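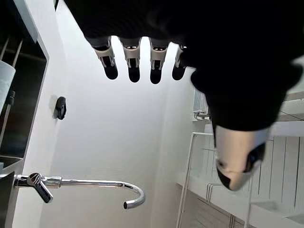
3.2 Collecting the kitchen examples

Figure 4. Wrist camera view at the sink, with the fingers and thumb of the hand and the faucet in the background.

We gathered all of our sink data in one kitchen, which we call Kemum in the tables. I did most of the driving and Maricel Tagle did the rest, so if the examples have a "style" to them, it's ours. We recorded 400 tries and kept 107 (a painful ratio, I know!). Most of what we threw out came down to me steering the hand too fast near the counter and then freezing up.

The wrist view in Figure 4 is the only picture the Jansen policy gets. Look how much of it the hand takes up — the thumb alone blocks a good chunk of the right side. We tried masking the hand out for a while and went back to leaving it in, and the comparison is in Section 5. The room also comes in sideways at this wrist angle, and we didn't rotate anything before training.

Each kept try runs 30 seconds or less. Maricel and I labeled them separately and disagreed on nine, mostly over when a reach ends and a grasp begins. We talked those through over lunch and went with the later moment every time. The Gitthorpe set was labeled before we settled on that rule, so please don't pool the two.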